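Synchronizing and Reviewing Wrist Camera Streams in Tamora

Published by the Padevau Robotics Software Office

This page describes how to align wrist camera streams with joint data before an episode is passed to the perception module. It applies to operators and developers using the Tamora recording tool on Skoltedetti workstations.

Before you begin

Confirm that Tamora is installed and that the Morris calibration service is running. Fisheye intrinsics must be loaded for every camera in the session. If a camera has no calibration file, Tamora will record its stream but will mark the episode as unrectified.

Step 1. Open the episode

Select the episode in the session list and choose Load Streams. Each stream opens in its own pane, with the joint log below.

Step 2. Check the raw views

Review still views from the episode before rectification. The tabletop should be visible in each one, and the dark border of the lens should be left uncropped at this stage. 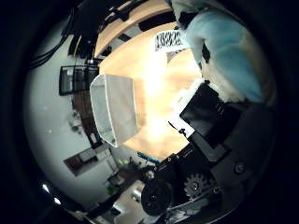
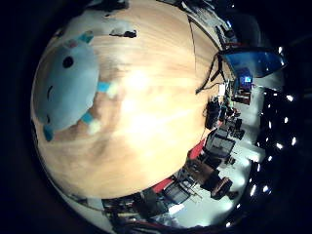
Tabletop and light blue plush toy, with the room curving along the rim.
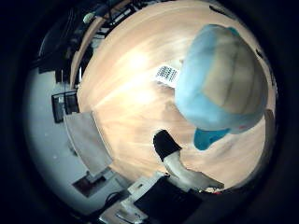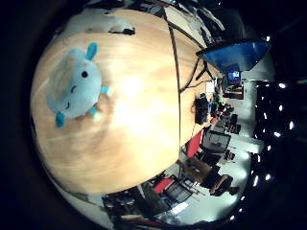
Step 3. Set the lens mask

Open the Mask panel and fit the circle to the inner edge of the dark border. Pixels outside the circle are excluded from feature matching. Parts of the hand that enter the view should be masked separately under Self-Occlusion — do not enlarge the lens mask to cover them.

Step 4. Align the timestamps

Choose Align to Joint Log. The default search window is 600 milliseconds, which is sufficient for most sessions. If the reported offset exceeds 19 milliseconds after alignment, repeat the step with the window reduced by half. Offsets that remain high usually indicate that a camera was restarted during recording.

Step 5. Exclude overexposed regions

Reflected light on a pale work surface can produce unstable features. Turn on Glare Filter and leave the threshold at 946 on the ten-bit scale. Regions above this value are kept in the stored video but are ignored by the pose estimator.

Step 6. Export

Select Export Episode. Tamora writes the rectified streams, the masks and the offset table to one folder. The original recordings are not changed. Allow five minutes for a long episode, and do not close the workstation session while the progress bar is active.

Error messages are listed in the Tamora reference guide under Stream Alignment. Requests for a new calibration file should be sent through the Morris service page with the camera's serial number.

Last revised September 10, 2026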